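Planda issues maintenance schedule for two-arm Moder tabletop cell

STOLPORT, April – Planda has released the maintenance and setup schedule for its Moder two-arm tabletop cell. The document replaces the commissioning notes supplied with earlier cells and applies to all units now in service. It covers finger linkage inspection, cable routing, pad replacement, camera alignment and the condition of the work surface.

The schedule was drawn up at the Stolport workshop, where a Moder cell runs handling trials with cups and bottles. Service intervals are counted in grip cycles, one cycle being a full close and a full open. Operators read the count from the controller at the start of each shift and enter it in the cell log.

At every 1,000 cycles the grippers are opened to full stroke and the arms are held in the inspection pose. The technician checks the linkage bars on both fingers for side play, then the screws at the top of each bar. A screw that turns under light hand pressure on the key is removed, cleaned, treated with a medium-strength threadlocker and refitted. Screws are not to be retightened in place. The base plate fasteners are checked in the same pass. 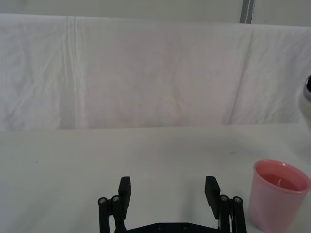

Gripper opened wide over the work surface, finger pads and linkage screws accessible.

Cable routing receives a section of its own. Any cable that follows a finger must keep enough slack for the full stroke and must not enter the space between the bars. The check is made by hand with the drive disabled – one slow opening, one slow closing – and the cable is looked at in both end positions. Flattened or polished spots on the jacket are grounds for replacement. Tape is not an accepted repair.

Finger pads are replaced in pairs. After fitting, the gripper is closed on a 46 mm gauge block and the contact faces are compared on both sides. If one pad meets the block before the other, the zero position is reset in the controller and the test is repeated. The cell is returned to work after 50 consecutive closures on the block without a fault message.

The camera section sets out the order of work for the wrist view and the chest-height view. The wrist view is aligned first, with both finger pads visible when the gripper is fully open. The chest-height view is then adjusted until the ends of both grippers can be seen at the lower corners with the arms in the ready position. Lens cleaning comes before alignment and is done with a dry microfiber cloth. If a camera bracket has been loosened for any reason, both views are realigned and the reference stills in the log are renewed.

Work surface and backdrop are treated as parts of the cell. The white tabletop is wiped down before each run, and any marks that remain after wiping are entered on the surface sheet with their position. The white cloth behind the table is rehung when it has shifted on its support. Creases are permitted. Vessels used in trials are kept with the cell and checked for damage to the rim and the base. Liquid trials are run at reduced arm speed, and the linkages are inspected for splashes once the run is over.
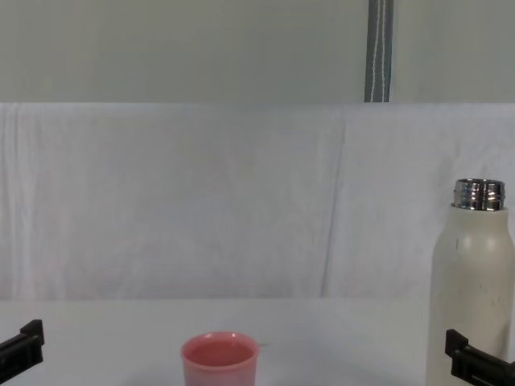 According to Majdi Chidiac, the old notes left too much to the person holding the hex key. Two technicians could service the same gripper and hand back two different machines, Chidiac said, and the gauge block test was the part he had most wanted in writing. He would have preferred a shorter interval for the cable check and expects to raise that again at the next revision.

Replacement pads, linkage screws and cables are supplied by Sayegh as a single service kit under part group 2 of the Moder spares list. The kit contains parts for both grippers on one cell. Gauge blocks are ordered separately.

Existing log books remain valid – the new surface sheet can be inserted behind the cycle record. Printed copies of the schedule will be sent to registered sites with their next spares delivery. Questions on the procedure should be directed to the Planda service desk in Stolport, with the cell serial number and the current cycle count.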